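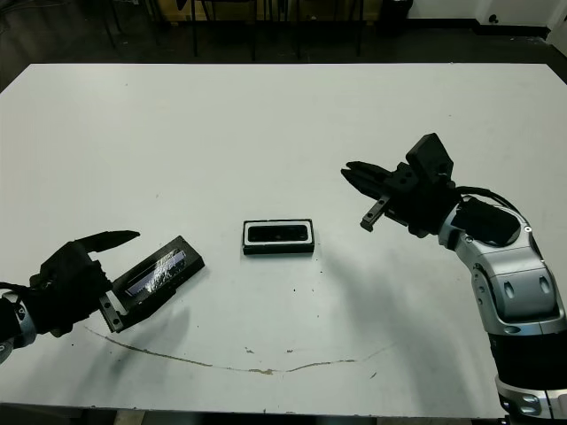
Figure 3. Two robotic hands over a white table, the left one holding a black case with a clear window.

4.2 Coaching placements and retention

The second part of the study followed women who had finished the entry-level coaching course and were placed with a club for one season. Placements were arranged at two clubs, Stonel and Pathirana, and at the Rerkach regional training center. Each placement ran for 30 weeks, starting in the preseason, with a break in December. Of the 16 coaches who began, three left before the break. All three had been assigned to the under-12 squads at Stonel, where evening sessions ended late and public transportation was limited.

Coaches kept a weekly log of hours on the field, hours spent on planning, and contact with a mentor. Logs were entered through Inance, the scheduling system already in use at both clubs. Rerkach used paper forms, which were typed up afterward by the first author. Entries with no field hours were kept in the data if the coach had recorded planning time.

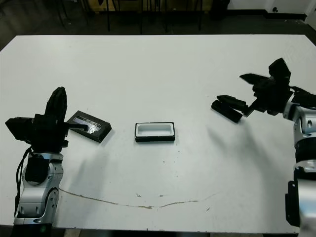
Mentor contact differed more between sites than we had expected. At Pathirana, mentors attended at least one session a week and gave spoken feedback the same evening. At Stonel, contact was mostly by phone, and several logs show gaps of two weeks or more. Coaches at Rerkach shared a single mentor and met as a group.

Total hours were similar across the three sites, at around 6 a week. Planning took up a larger share of the time at Rerkach, where coaches were asked to write out every session in advance. Two of them said in the exit interview that this had helped in the first weeks but became a burden later in the season. The groups are too small for a test of differences between sites, so only the raw totals are used in Section 4.3.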